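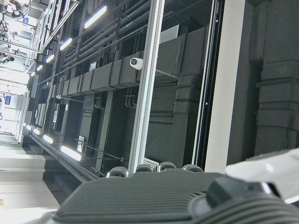
The Ceiling Is Not the Problem, and Neither Is the Clean Desk

By Kiyoshi Tamura

Every few years someone decides that a workroom can be judged by looking up. The ducts are painted dark, the pipes run in parallel, the lights go off in two straight rows toward the far wall, and visitors nod. I have stood in plenty of these rooms in 13 years of writing about workplaces, and I have nodded too. It's a good look. I've stopped believing it says much about the work.

Consider how an open ceiling gets that way. An engineer drew it, a contractor hung it, and an inspector had opinions. Each duct segment meets the next one because air leaks out otherwise. The pipes travel in a bundle because somebody had to get them all from one side of the building to the other and was paid to do it once. After that, hardly anyone touches it. Of course it's neat. A thing nobody needs to change before lunch has every chance of staying neat.

The bench is another matter. People change the bench all day. They move a belt over, plug in a controller, unplug the wrong one, fetch a longer lead. And it is the bench, always the bench, that the tidy-workplace business wants to talk about.

Last August I sat through a morning given by Kultine, who will come to your shop and sort it out for a fee I'm told has moved since. The slides had before and after pictures. The befores were cables and the afters were no cables. I asked where the cables had gone. Into a tray under the table, the speaker said, and then we moved along to labels.

I would like someone to show me what the tray looks like six months later. I asked Kultine for that and got a brochure. I asked Brudex, who make the trays, and they sent a figure: 500 minutes saved per bench in a year. Saved from what? Divide it up and you get less than ten minutes a week, which a person could lose by lying on the floor with a flashlight, trying to find out which of a dozen identical black leads goes to the motor.

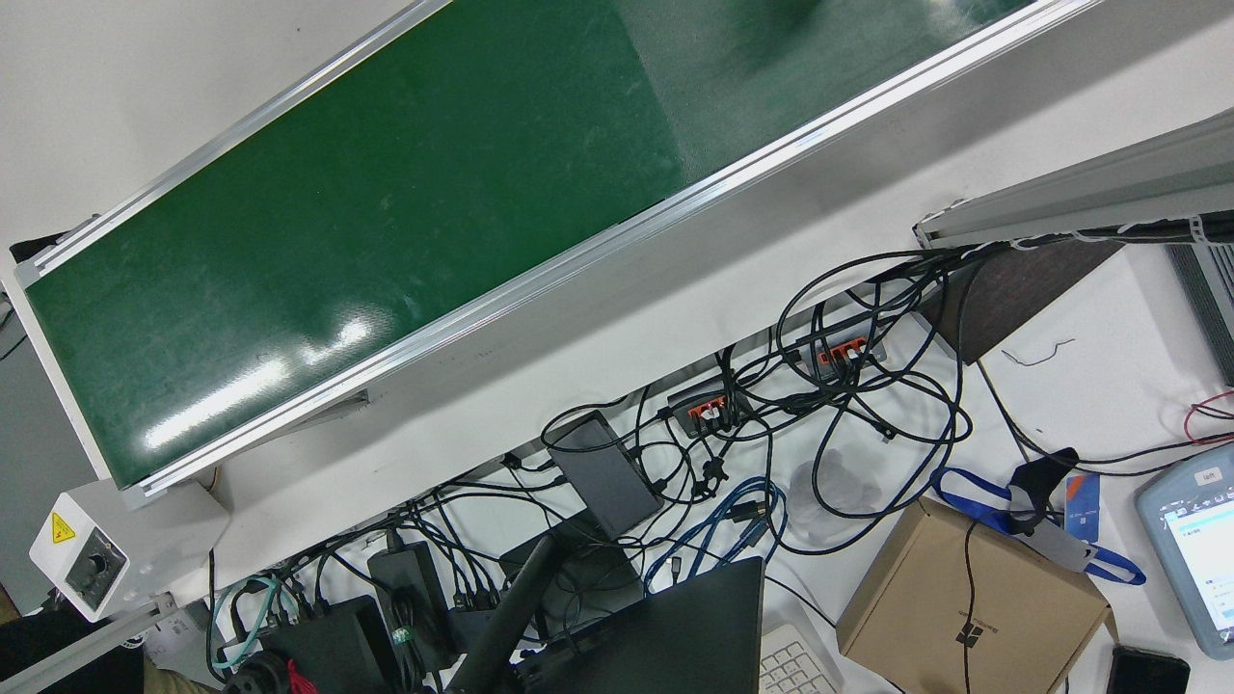

WHAT THE MESS KNOWS

I won't pretend a white tabletop under a heap of black cable is a pretty sight. You can't set a coffee down there, and you shouldn't. If I had to trace one lead from the motor housing to the other side of the table I would want patience and a chair. A tangle like that deserves an hour of somebody's attention.

But look at what has been taken care of. The speed knob is right on the front of the housing, with the yellow electrical warning sticker above it. The belt has its scuffs and pale smudges, and I trust a surface with marks on it more than I trust one kept nice for tours. Up on the other aluminum rail there are white cable ties along the underside. Cable ties are the humblest tidying product there is. A bag of 1000 costs less than a decent lunch, and no one gives a seminar on them.

My own rule, for what it's worth, is to tie down what stays and leave alone what moves. The trouble comes when that second group gets bound up for the sake of a photograph. Then the first real job of the day is cutting it all loose again, and the ties end up on the floor.

The believers will say that mess breeds mess. Maybe. I've heard it stated many times and shown to me never. I have also met benches you could eat from where the one adapter everybody needed was in a box, in a cabinet, under a label that made sense to the person who wrote it.

So if a manager wants to spend money, I would start with longer benches, more outlets and colored leads, and leave the consultants for the year after. As for the fellow who admired the ceiling, he might try asking the people underneath it which cable they unplugged by mistake last.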